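Osstead Old Cemetery and Chapel of Brustis
Visitor Route Inspection, with Comments
Completed by: Mahnaz Sharifi
Period: March, before opening of the season

Ratings: S = satisfactory, M = monitor, R = repair required before opening

1. Entrance and ticket kiosk

1.1 Gate hinges and drop bolt: S
1.2 Opening hours sign legible from road: M. Lettering faded on the lower half. Still lists the old winter closing time of 4 p.m.
1.3 Step at kiosk door, nosing strip: R. Strip lifted at left end.

2. Sarcophagus avenue

2.1 Path surface, gate to first bend: S
2.2 Path surface, first bend to chapel: M. Tree roots have raised the gravel edging in two places. Marked with paint.
2.3 Sarcophagus lids, stability: S, except no. 14. Lid moves under hand pressure. Rope off and refer to the mason. Visitors sit on this one.
2.4 Poplars, dead limbs over path: R. Two limbs over the benches. Ranjbar to quote.
2.5 Drainage channel, north side: S. Cleared of leaves. 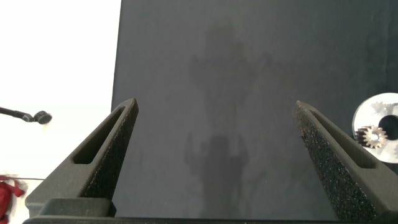 3. Chapel interior

3.1 Door, closer and hold-open: M. Closer is slow in cold weather. Recheck in warmer conditions.
3.2 Floor slab dated 1494: S. Inscription side is protected by the rope. Replace the worn rope hook.
3.3 Stair to crypt, handrail: S. Fixings tight.
3.4 Stair to crypt, lighting: R. Lower fitting dead. Wirance unit, sealed type, so the whole fitting has to be changed.
3.5 Crypt occupancy notice: M. The notice is posted at the top of the stair, behind the open door. Move to the opposite wall.
3.6 Loose plaster, apse vault: M. No new debris on floor. Hairline crack unchanged against the pencil marks. 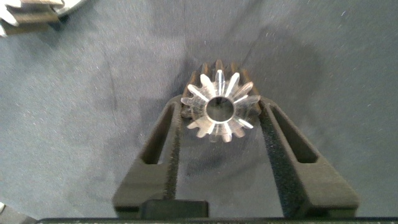

4. Bell tower (guided groups only)

4.1 Ladder and guard hoops: S
4.2 Trapdoor restraint chain: R. One link open. Tower stays closed until replaced.
4.3 Bird netting: M. Torn at southwest corner.

5. Emergency provision

5.1 Extinguishers, gauge and tag: S
5.2 First aid box: M. Eye wash out of date.
5.3 Assembly point, 100 m from chapel door: S. Sign visible from the avenue.
5.4 Vehicle access, clear width at lower gate: S. Keep the coach bay chain unlocked during visiting hours.

Items rated R to be closed out and initialed before the first group is admitted. Lid no. 14 may remain roped off if the mason is not available. Copy to kiosk binder.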